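Sorting the foam numbers

The foam numbers came out of the closet again in March. We bought them when my daughter was learning to count, and they have lived in a zippered bag that stopped zipping a long time ago. I found pieces under the couch, in the toy kitchen and in one rain boot. I decided to put them all in one place and see what was left of the set.

I asked my neighbor Yesenia Villanueva if she wanted them for her son, who is three. She said yes, if there was at least one of everything. So I cleared off the brown table after breakfast and got out a few plates to sort on. Plates work better than bowls for this. In a bowl the pieces pile up and you end up digging.

My first plan was to sort by color. That fell apart fast, as the colors don't tell you anything about which numbers you have. Then I went by shape, and that has its own trouble. A 6 and a 9 are the same piece. My daughter used to get upset about this, and after an hour at the table I could see her point. The 7 is not much better. Turn it a little and it could be a bent stroke from anything.

What I ended up doing was putting a few on a plate at a time, turning them until they made sense, and moving them into the bag for Yesenia. Anything chewed went in the trash.
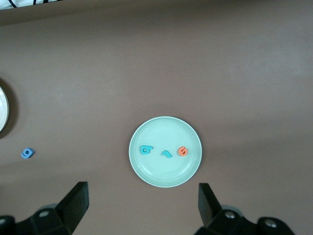 The zero was missing, and so was the 4. I checked the couch again and found the 4 behind the cushion — the zero is still gone. Yesenia said she didn't mind, and that he doesn't count from zero anyway.

I wiped the rest with a damp cloth and a little dish soap and left them on a towel until the afternoon. Foam holds more water than I expected, so I'd squeeze each piece before setting it down. The bag with the bad zipper got replaced with a plain freezer bag. I wrote "numbers" on it with a marker and left it on her porch at 7.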